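Je cherche des lecteurs et des lectrices pour un livre sur l'art de recevoir

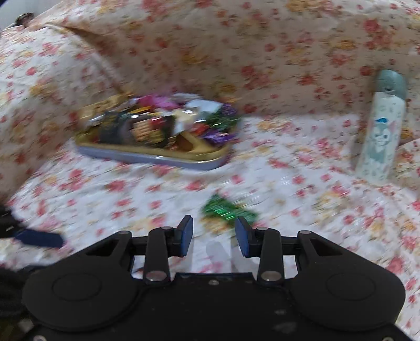
Siv Wikström me répète depuis l'automne que mon annonce est trop longue et que les gens veulent savoir tout de suite ce qu'on attend d'eux. Bon. Alors je commence par là : je cherche des personnes qui liraient un manuscrit au printemps, qui feraient les exercices qu'il contient (pour de vrai, pas en diagonale) et qui me diraient ensuite ce qu'elles en pensent, y compris les choses désagréables. C'est payé, un peu. Le reste, je le raconte quand même, tant pis pour Siv !

Le livre s'appelle pour l'instant « Merci, fallait pas ». Il parle de notre manie de repousser ce qu'on nous offre : le compliment qu'on écrabouille (« oh, cette vieille chose ? »), l'aide qu'on refuse alors qu'on a les bras qui lâchent, le cadeau qu'on rembourse dans la semaine par un autre cadeau un tout petit peu plus cher. J'ai passé quarante ans de ma vie à faire ça très bien. Le jour où je me suis cassé le poignet et où ma voisine du dessous a voulu me laver les cheveux, j'ai dit non trois fois avant de dire oui, et j'ai pleuré au-dessus du lavabo comme une idiote. Le premier chapitre est parti de là.

Je ne suis ni psychologue ni coach. J'anime des ateliers d'écriture à Clalldale depuis pas mal d'années, surtout le soir, et ce livre est né des textes que les participants m'ont laissé garder et des conversations d'après, celles qu'on a debout avec le manteau déjà mis. Il sort chez Poltero, une petite maison qui m'a fait confiance pour mon recueil précédent et qui m'a demandé, cette fois, de faire tester le manuscrit avant la mise en page. L'idée m'a d'abord vexée. Maintenant je la trouve excellente et je fais comme si elle venait de moi.

Ce qu'il y aurait à faire

Le manuscrit fait 151 pages dans sa version actuelle, grosse police, beaucoup de blancs, ça se lit vite. Les exercices, par contre, prennent du temps. Il y en a un par chapitre et ils s'étalent sur tout le mois d'avril. Un exemple : pendant une journée, répondre « merci » à tout compliment, et rien d'autre après. Pas de « mais », pas de « toi aussi ». Ça a l'air bête et vous verrez, à midi on transpire. Un autre consiste à demander un service dont on pourrait se passer. Celui-là a fait fuir deux personnes de mon atelier, je préfère prévenir.

Chaque semaine, vous m'enverriez une note de lecture d'à peu près la longueur que vous voulez. J'ai des gens qui m'écrivent trois lignes magnifiques et d'autres qui remplissent un cahier, les deux me vont. Je demande juste que ce soit écrit à chaud, le jour même ou le lendemain, et que vous me signaliez l'endroit où vous avez eu envie de refermer le livre. C'est l'information qui m'intéresse le plus. Si je suis sentencieuse quelque part (ça m'arrive vers le chapitre quatre, je le sens bien), je veux que ce soit souligné en rouge.

À la fin, on se retrouve pour une rencontre en groupe, un samedi, à Clalldale, dans l'arrière-salle de la librairie Tóth. Deux heures, thé, café, et une discussion que j'enregistrerai seulement si tout le monde est d'accord. Ceux qui habitent loin pourront faire ça par téléphone avec moi, un soir, tranquillement.

Qui je cherche

Tout le monde, ou presque, mais j'ai quand même des envies. J'ai déjà beaucoup de femmes de mon âge qui lisent énormément et qui sont très gentilles avec moi. Je les adore. J'aimerais bien aussi des hommes, des gens de vingt ans, des gens qui ne lisent jamais ce rayon-là et qui le trouvent un peu ridicule. Des personnes qui travaillent dans le soin ou dans le service, parce que donner toute la journée et savoir recevoir le soir, je crois que ce sont deux métiers différents. Des personnes croyantes et d'autres pas du tout : le chapitre sur la gratitude emprunte aux deux côtés et je ne sais pas s'il tient debout.

Il faut lire le français sans peine, avoir plus de dix-huit ans et un peu de place dans sa tête en avril. Si vous traversez un deuil tout frais ou une période vraiment noire, écrivez-moi avant de vous inscrire, on en parle. Le chapitre sept touche à ce qu'on reçoit des gens qui meurent et je ne voudrais pas qu'il vous tombe dessus un mardi soir sans prévenir.

Pas besoin de savoir écrire « bien ». Je ne corrige pas les fautes des notes de lecture et j'en fais moi-même, surtout dans les accords.

Ce que vous recevez

Poltero verse 115 euros à chaque lecteur qui va jusqu'au bout, en une fois, après la rencontre ou l'appel. Ce n'est pas un salaire, je le sais, et j'ai bataillé pour que ce ne soit pas seulement un exemplaire dédicacé (vous aurez l'exemplaire dédicacé en plus). Si vous arrêtez en route, pas de reproche, pas de formulaire, un petit mot me suffit. Votre nom figurera dans les remerciements si vous le souhaitez, et seulement si vous le souhaitez. Et si vous avez le réflexe de me répondre « oh non, gardez l'argent, ça me fait plaisir », relisez le titre du livre.

Les notes restent entre vous, moi et mon éditrice. Si je veux citer une phrase, je vous demande d'abord, et vous pouvez dire non sans explication.

Pour se proposer

Envoyez-moi un message par la page contact de ce site, avec « Lecture » dans l'objet, avant le 22/3/19. Dedans, quelques mots sur vous et surtout un petit texte, 500 mots au maximum, sur quelque chose qu'on vous a donné et que vous n'avez pas su prendre. Un objet, un conseil, une deuxième chance, une part de gâteau, ce que vous voulez. Je ne note pas le style. Je cherche des gens qui acceptent de regarder ce petit moment-là d'un peu près.

Pas de CV, par pitié. Pas de photo non plus.

Je réponds à tout le monde, même si ce n'est pas vous cette fois. Comptez une petite semaine, je lis le matin avant que Festus réclame sa promenade, et c'est un chien qui n'a aucune patience avec la littérature. Le manuscrit partira en version papier pour ceux qui préfèrent, j'ai convaincu Poltero de payer les timbres, et en fichier pour les autres. Dites-moi simplement lequel dans votre message, avec votre adresse si c'est le papier.

Si vous avez une question avant de vous lancer, passez aussi par la page contact, ou venez me voir à l'atelier du jeudi, j'y suis toujours un quart d'heure en avance.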